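Mo., 8. Mai

Endlich mal wieder ein Tag, an dem ich zu was gekommen bin! Erst ewig geschlafen, dann mit Elif Naz telefoniert (sie will im Juni zu Besuch kommen, juhu), und danach war Obst und Gemüse dran. Ich hatte mir ja vorgenommen, die Einkäufe gleich aus den Tüten zu holen, sonst vergesse ich die Hälfte wieder und finde sie eine Woche später.

Die weiße Tischdecke mit dem Pflanzenmuster mag ich immer noch so gern, obwohl Herman meint, sie sei was für Omas. Pff. Mit dem Korb und der durchsichtigen Tüte drauf sieht das doch richtig nach Frühling aus.

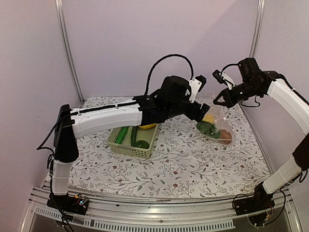
Abends

Suppe gekocht, viel zu viel natürlich, bestimmt für 2 Tage. Im Rezept standen 500 g Kartoffeln, ich hab einfach noch etwa 200 draufgelegt. Herman hat zwei Teller gegessen und kein Wort mehr über die Decke verloren. Morgen muss ich unbedingt Brot holen.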